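Ticket 967: Segmenter merges folded garment with bedspread
Project: Triteo (perception)
Component: Jurnik mask server
Opened by: Sawsan Karam
Assigned to: Marwan Abu Hammour
Status: Open, workaround in place

Sawsan Karam wrote:
Hello Marwan, sorry to land this on you so soon after the last one! Since we moved to the new weights, the mask for a folded top keeps spilling onto whatever striped cloth lies beside it. On the Lusden bedroom set I get one big blob, and the grasp planner then puts its target well outside the garment. Plain fabrics are fine, and I've cleared the cache twice, just in case.

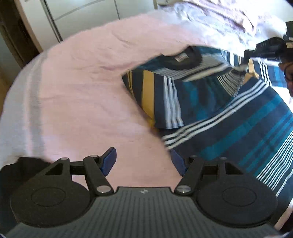 Striped garment next to striped bedspread, pink blanket to the left.

Marwan Abu Hammour replied, Thursday, January 23, 2020:
Thank you for such a clear report, and no need to apologise. I can get the same blob here. The navy and teal run through both fabrics, and I think the merge step is joining regions on colour alone. There was an edge check in the December build which I'm fairly sure we lost when Harb's config loader was brought in - the key is still in the file, but the log says "edge_weight not set, using 0". Could you put it in by hand as 45, restart the mask server and run the same clip again? Please leave the minimum region size at 700 for now, so we only change one thing at a time.

Sawsan Karam replied:
Done, and it's much better, thank you! The garment comes out as its own mask in all but 34 frames of that clip. I then tried a view with a tall stack of folded clothes, the striped one on top and royal blue below it, and there the top item separates nicely. The two royal-blue garments under it still come back as one, but that was so with the old weights too, so I'd rather open a separate ticket for it.

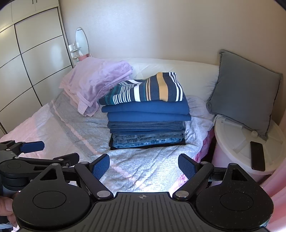
Next steps
- Marwan to mend the loader so that edge_weight is read from the file again.
- Sawsan to send the frame numbers that still merge.
- Keep the hand-set value on the Lusden machine until the fix is in.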